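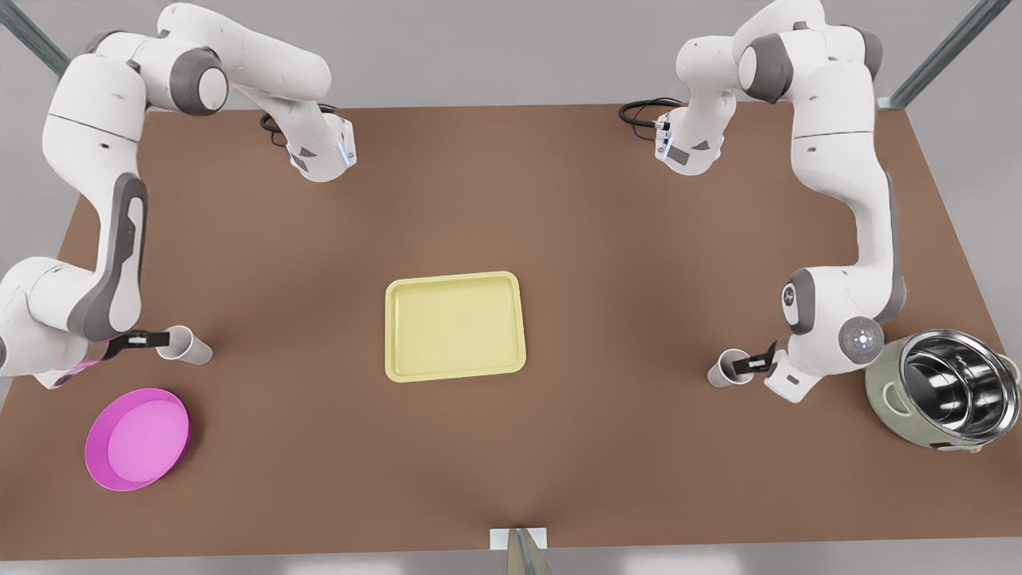 Summer hours and the reading room move

Posted Jun 28, 2025

The Vavside branch library goes to summer hours on Monday. We open at ten and close at six on weekdays, and we are closed on Sundays until school starts again. Saturday hours stay as they were, ten to two. The book drop by the side door is open all night as usual, but please don't leave donations in it. The bin fills up and the returns get bent.

The bigger change is upstairs. The reading room is moving from the front of the building to the back while the windows on Eltine Street are replaced. The back room is smaller and gets less light in the afternoon, but it is a good deal quieter. Newspapers, large print and the local history shelves have moved already. Magazines will follow next week. Back issues from before last year are in storage, and you can ask for them at the desk – allow a day.

Knut Tiedemann is running the move and has asked us to mention the map drawers. They are too heavy to carry up the back stairs when full, so 126 of the older survey maps are in flat boxes in the office for now. If you need one, call ahead and have the sheet number ready. The index is still on the wall by the elevator.

The summer reading program is open to all ages again this year. Children get a card to fill in, one square per book, and a finished card can be traded for a paperback from the prize cart. Adults have the same deal with fewer squares. Audiobooks count. So do books read aloud to somebody else, for both the reader and the listener. Last summer our readers handed in 900 cards between them, and we have printed more this time so that we don't run out in July.

Dragica Spahić will lead the evening book group through the summer. The group meets upstairs in the back room at half past four, every second Thursday, and is reading short novels only. There are three copies of the first title behind the desk, and more are coming from the Ogunleye branch.

Two small things to finish. The public printer takes cards again but still does not take coins. And the umbrella stand in the front hall is full of umbrellas left over from spring. Please come and look for yours before the end of the month, after which they go to the thrift store.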